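## 3. Lo que la gente cree ver cuando ve una sombra

Vuelvo un momento a la pregunta que dejé colgando en la sección anterior: ¿por qué dos lectores que miran la misma ilustración discuten sobre la forma de una cosa y casi nunca sobre su color? Yo llevaba años convencida de que era un problema de vocabulario (en español nos faltan palabras para las curvas, pensaba yo, y nos sobran para los colores). Vesela Radonjić me quitó la idea en una tarde de julio, con un café y un montón de láminas de un manual de dibujo que había comprado en Dosberg. Su hipótesis es mucho más sencilla: la forma la leemos en el sombreado, y el sombreado lo leemos suponiendo de dónde viene la luz. Si tú y yo suponemos luces distintas, vemos bultos distintos.

Para probarlo montamos el cuestionario Flernadar, que en su primera versión tenía 50 láminas y que, la verdad, era agotador. Lo dejamos en 45 después del piloto. Pasamos el cuestionario a 893 personas, casi todas estudiantes de los cursos de ilustración de Mollel y de Firnby, y les pedimos algo muy tonto: que contaran con sus palabras por dónde entraba la luz y qué superficies eran curvas. Nada de escalas ni de casillas. Quería frases, aunque luego codificarlas fuera un suplicio (lo fue).

Lo primero que salta a la vista en las respuestas es lo cómoda que se siente la gente con las superficies claras y lisas. Un degradado gris suave en la parte de abajo de un volumen blanco se interpreta casi siempre como curva, y casi siempre con la luz arriba. Con las láminas a carboncillo pasa otra cosa: el grano del papel mete ruido, y ahí aparecen las respuestas largas, llenas de «yo diría» y «puede que», que son mis favoritas. Una participante de Firnby dedicó un párrafo entero a una jarra que, según ella, estaba hundida por un lado y abombada por el otro. ¡Y tenía razón en las dos cosas, según qué luz imaginaras!

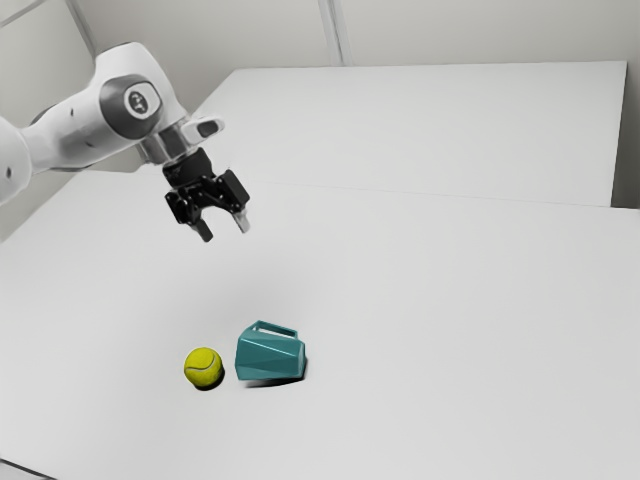
**Figura 3.** Imagen generada por ordenador: volúmenes blancos redondeados, con sombreado gris suave en la cara inferior del tramo largo.

Me interesa más todavía lo que ocurre con los bordes oscuros. En las entrevistas posteriores, varios participantes nos dijeron que un anillo oscuro alrededor de una pieza clara les «cerraba» la forma, como si el contorno hiciera el trabajo que en otras láminas hacía la sombra. Vesela lo llama el efecto marco de gafas, y aunque el nombre no me entusiasma, no he encontrado otro mejor. Es lo que hace cualquier dibujante cuando refuerza la línea en la zona de contacto: te ahorra dudas. El problema es que también te las quita cuando deberías tenerlas, y en las láminas ambiguas del bloque final los contornos fuertes llevaron a respuestas muy seguras y muy distintas entre sí.

Un comentario sobre el método, porque me lo van a preguntar. Reunimos más de 1.000 frases sueltas y las leímos las dos por separado, sin hablarlo antes. Donde no coincidíamos, volvíamos a la lámina y no a la frase, y eso introduce un sesgo que reconozco sin problema: después de tantas semanas, nosotras ya no miramos como mira alguien que llega por primera vez. Intenté compensarlo dejando pasar un mes antes de la segunda lectura. Algo ayudó, aunque sigo encontrando en mis notas decisiones que hoy no tomaría, sobre todo en las láminas de tela plegada.

Lo de la tela merece sección aparte, y la tiene. Ahí la luz supuesta desde arriba falla con una frecuencia que no esperábamos, y los participantes con más experiencia de dibujo fallan igual que los demás, solo que lo explican mejor. En la sección 4 empiezo por el pliegue doble, que es el caso más enredado.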